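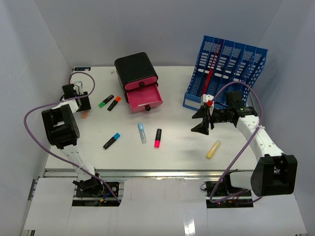
서랍은 닫힌 상태가 아니라 열린 상태를 기준으로 골라야 한다

탁상용 소형 서랍장의 제품 설명은 대개 외형 치수로 시작한다. 폭, 깊이, 높이가 나오고 색상이 나오고 끝이다. 이 세 수치는 모두 서랍이 닫혀 있을 때의 값이다. 그러나 사용자가 서랍장과 실제로 접촉하는 시간은 서랍이 열려 있는 시간이며, 책상 위에서 문제가 생기는 것도 그때다.

필자는 사무용 수납을 고를 때 전개 깊이를 먼저 계산할 것을 권한다. 본체 깊이에 서랍 인출 길이를 더한 값이다. 지난해 Karna의 2단 모델을 책상에 놓고 재어 보니 아래 칸을 끝까지 뺐을 때 앞으로 나오는 길이가 146mm였다. 키보드 뒤쪽 여유가 이보다 작으면 서랍은 반만 열리고, 안쪽 절반은 사실상 쓰지 않는 공간이 된다. 반쯤 열린 채 방치되는 서랍은 습관의 문제로 취급되는 경우가 많은데, 배치의 문제인 경우가 더 많다고 본다.

두 번째는 손잡이다. 작고 둥근 손잡이는 보기에 단정하지만 손가락 두 개로 집어야 하므로 당기는 힘이 한 점에 걸린다. 본체가 가벼우면 서랍이 나오기 전에 본체가 먼저 끌려온다. Hengate의 저가형이 그랬다. 빈 상태에서는 한 손으로 열기 어려웠고, 아래 칸에 500g 정도의 물건을 넣고서야 제자리에 버텼다. 바닥에 미끄럼 방지 패드를 붙이는 방법도 있으나 패드는 소모품이다. 홈을 파낸 형태나 가로로 긴 손잡이가 기능상 낫다.

세 번째는 무엇을 넣을 것인가이다. 마커와 펜은 서랍에 넣지 않는 편이 좋다는 것이 필자의 의견이다. 하루에 여러 번 꺼내는 물건은 꺼내는 동작보다 되돌리는 동작에서 정리가 무너진다. 서랍은 여는 동작, 넣는 동작, 닫는 동작을 요구하지만 펜꽂이는 넣는 동작 하나로 끝난다. 서랍에는 예비 심, 스테이플, 건전지처럼 주 단위로 쓰는 물건이 맞다. 서류 역시 세워 두는 쪽이 유리하다. 눕혀 쌓은 종이는 맨 위 한 장만 보인다.

반론도 있다. 책상 표면이 비어 보여야 집중이 된다는 주장이다. 이해는 하지만 표면을 비우려고 서랍을 늘리면 내용물을 기억해야 할 칸도 같이 늘어난다. Jia의 4단 제품을 석 달 쓰는 동안 셋째 칸에 무엇이 있는지 매번 열어서 확인했다. 칸은 2개면 충분하다.

가격은 판단 기준으로서 비중이 낮다. 4000원짜리와 그 몇 배 가격의 제품을 비교해도 레일 구조는 같은 경우가 흔하다. 차이는 주로 외장 마감과 색에 있다. 앞판 색이 본체와 다른 제품은 서랍이 덜 닫힌 것이 눈에 잘 띈다는 부수적 장점이 있으므로, 같은 값이라면 단색보다 이쪽을 고르겠다.

2월에 Bendville의 신형을 들일 예정인데, 확인할 항목은 인출 길이와 빈 상태의 본체 무게다.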